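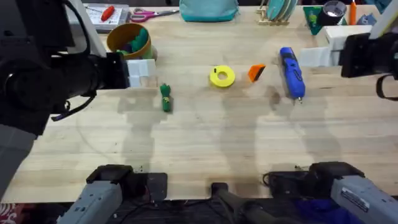 The open day at Skirnent, and the arm that let go

I got to the Skirnent lab on 07/04/2026 a bit early, which meant I had time for coffee and a good long stare at the two-arm bench before the crowd came in. Cactus toy, roll of yellow tape, blue cordless screwdriver, all laid out on the wood. I could have played there all day!

Unnur Sveinbjörnsson ran the demo. The left arm did fine with the cactus. Then the right arm picked up the screwdriver, got it maybe a hand's width off the bench and just... opened. Clunk! Bit first, right into the wood. A kid near me yelled "again!"

Unnur hit the stop and walked us through the log, which I loved (most places would have hurried us along to the snacks). The gripper had lost its signal for a moment, and on this setup no signal means open. She blamed a worn cable at the wrist, the same one they'd swapped in January. The fix she wants is for the fingers to hold on when the line drops, and she'd like visitors standing farther back too. We'd been five feet away, with no screen in between.

They're open again in the fall and I'm going. Parking is behind the Oltberg building, and bring coins.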